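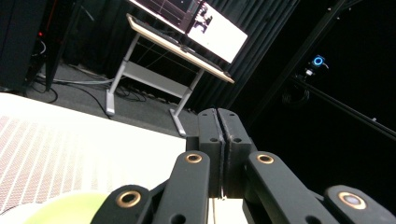

Tamunoemi Lawal thinks we should stop calling the August survey a poll of likely voters, given that we took people's word for it and checked nobody against the rolls. She is right, and the label has been dropped from the tables sent with this report.

Home | Grants | Reports | Data | Contact

Progress report to the Tijani Fund: Astcombe local election survey, second period

The grant pays for two rounds of interviews ahead of the Astcombe mayoral primary and one round after it. The first round is done. We had promised 2,000 completed interviews and got 900. Plirnlow, the phone vendor, puts the gap down to call blocking. That may explain part of it, but the vendor was also late in hiring Spanish-speaking callers, and the shortfall is worst in the precincts where they were needed.

The headline number, a 12-point lead for the incumbent, has already been quoted in two campaign mailers. I wish it hadn't been. The lead gets smaller when we weight by education and smaller again when renters are brought up to their share of the city. I would not bet on the direction of the race from what we hold today, and I told the campaign that called to ask. 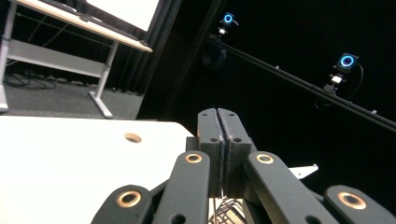

Hand-held gripper with the fingers closed

Turnout questions

We asked people whether they had voted in the last city primary. Far more said yes than could possibly have done so. Every pollster runs into this, and most respond with a screening question and a hopeful tone. We tried a softer wording on half the sample ("some people didn't get the chance to vote...") and the share claiming to have voted barely moved. I don't see a case for paying for that experiment again in round two.

Text-message invitations did a little better with voters under 30, or so the vendor's summary says. The summary leaves out people who started and quit. We have asked for the raw file twice.

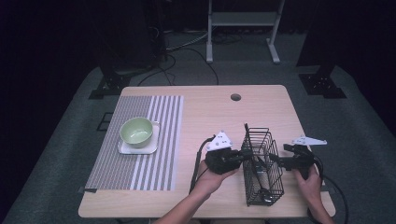

By Olumide Odukoya, Plalby Opinion Research

Spending and what comes next

We have used nearly 33 percent of the grant. On paper that looks thrifty. In practice it means interviews we didn't get and so didn't pay for, and round two will cost more per interview if we want the missing precincts.

Our plan is to pull the second sample from the voter file, match every respondent to their voting record, and put out no horse-race number until the match is finished. The campaigns will complain. We would also like to move the release back two weeks, and we need your written approval for that under the terms of the grant.

Still open: whether Plirnlow keeps the contract. Their new schedule is better written than the last one, but it rests on the same response rate they failed to reach the first time. We have asked another firm for a quote and will send you both.

Related reports
Astcombe survey: first period report
Questionnaire wording, round one
How we weight by education and housing
Tijani Fund: rules for changing a release date

Last updated: 9 February 2025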